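Ticket 4000: Label printer prints the wrong half of the label
Print this page | E-mail this ticket
Last updated: March 27, 2022

Status: closed, grudgingly
Site: Dolthorpe, packing office
Kit: Cavine label printer, Cleser stock program
Logged by: Oldřich Tichý

Reported fault: every address label comes out with the bottom half of one address and the top half of the next. Customers are therefore being sent parcels by a sort of lottery. Restarting does nothing. Swearing was tried before the ticket was opened and I have not repeated it.

First go. Checked the label size in Cleser. It was set to "Standard", a size which matches no label we own. Changed it to the one on the box. The printer now gave us the right half of the label, followed by a blank, followed by a red light. I count that as progress, as it was at least a different fault.

Second go. Ran the gap calibration: hold the feed button until the light blinks 2 times, then let go. The manual says the printer will "feed a short length". It fed most of a roll on to the floor. Second calibration, same result. Ordered more rolls. 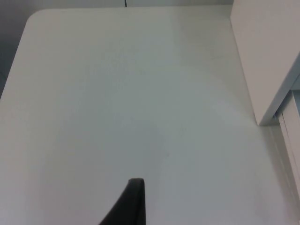 Rang Cavine support. Was asked if the printer was plugged in. Was asked if it was plugged in at the wall. Was then told that the sensor can be moved from side to side, that it has to sit under the gap between labels, and that ours had probably been knocked when somebody changed the roll. No one in the packing office has ever changed a roll, according to the packing office.

Third go. Opened the lid, found the sensor pushed hard over to the left, slid it back to the middle until it clicked. Calibrated again. It fed a short length, as promised, and stopped. Printed 40 test labels and all of them were whole.

Then the Říha order came through, 600 labels in one batch, and the fault was back by the second page. Cleser had put the label size back to "Standard". It does this whenever a batch is opened from a saved job, because the saved job remembers the size from January and thinks it knows best.

Fix: delete the saved job, set the size by hand, save it again under a new name. I called it USE THIS ONE. There is already one called USE THIS ONE OLD, so I am clearly not the first to pass this way.

Still to do: tell the night shift. Stick a note inside the lid about the sensor, printed on a label, if it will let me.

3 comments | 2 shares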